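Search this site
Enter your search terms

Saturday, October 10, 2020

Blue tape on brown paper, and the bear has a square to itself.

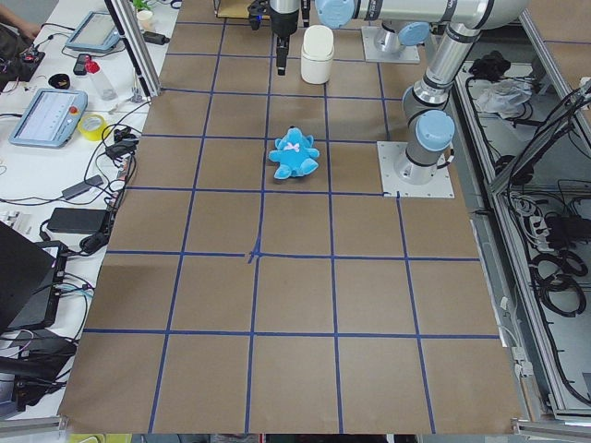 Paper and tape

The kraft paper came from Himstead in September, on the big roll. I had meant to draw the squares in pencil, but pencil is hard to see on brown, so I used the dark blue tape. The lines draw together a bit toward the far side. Near the middle two strips overlap and leave a short stub. I'll trim it with the small knife when I find the knife.

The white container with the rounded lid is staying behind the bear for now. The flat wooden tray can stay where it is too.

Still to do: clear the white desk, order more tape from Firkum (they want 10 days), and write back to Lü about the second roll. The last one cost me almost 3000 and I would like to know the price first.

Rain until 5. Soup again for supper. Left the paper down overnight.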